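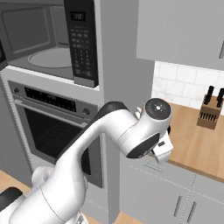
Simulated kitchen with a single arm at the worktop, microwave and wall oven behind.

Opinion > Automation > Domestic machines

The kitchen that never gets dirty

By Torunn Wallin
26 July 2022
5 min read

Most claims about household robots now begin in a rendered kitchen. The arm is white, the cabinets are grey, the tiles are level and the knife block stands clear of the edge of the worktop. Within such a room a control policy can be trained overnight and scored by morning. I have no quarrel with the method. My quarrel is with the step that follows, where a score earned in the rendering is quoted as a statement about chores.

A chore has a start state, an end state and a tolerance. "Put the mug in the microwave" sounds like one task. It contains a door that must be opened with the correct force, a mug whose handle may face the wrong way, a turntable that moves when nudged, and a door that must be closed again. In simulation the hinge has a fixed friction value, or one drawn from a range that somebody chose. The hinge in my own kitchen was outside any sensible range until I oiled it in March.

At Stumton, where I worked on packing cells, we ran a comparison on a simple job: open a drawer, remove one item, shut the drawer. We made 282 attempts on real furniture with a policy that had almost stopped failing in software. The failures were dull. The finger slid along the handle. The drawer racked in its runners and stopped short. In 4 attempts the arm reported success with the drawer still open, and these worried me most, as a machine that fails and says so can at least be helped.

Magdalini Koutsoukos, who ran the test bench, argued then that we were measuring the wrong thing. Her view was that success rate matters less than the cost of recovery. A person who drops a spoon picks it up and does not record the event. A robot that drops a spoon has left the set of states it was trained on, and someone has to walk over and restore them. If that happens twice in an evening, the household has gained a second job.

The shop floor is further ahead for reasons that have little to do with cleverness. Parts arrive in trays. Lighting is fixed. The Buthelezi line I visited last year loads castings with an arm of very ordinary specification, and it works because two fitters spent weeks on the tray. No one will spend weeks on your cutlery drawer.

The usual reply is that more variation will close the gap: more kitchens, more handles, more textures. I accept part of this. Varying the geometry helps with reaching and with avoiding cabinets. It helps less with contact, where the errors come from rubber, grease, worn runners and cables that pull on the wrist. Those are hard to model and harder to sample honestly.

So my answer to whether machines can do the chores yet is no, with one reservation. Narrow jobs with a forgiving end state, such as moving dry goods from a worktop to an open shelf, are close enough to be worth buying within a few years. Anything with a latch, a liquid or a blade should wait. Developers could help by publishing three figures side by side: success in simulation, success in a room they did not furnish, and minutes of human attention per hour of work. I have yet to see the third in a brochure.

Related
Clideo and the case for slower grippers
What Oltar's warehouse trial left out
Who tidies up after the dishwasher robot?
Door hinges: a short guide for control engineers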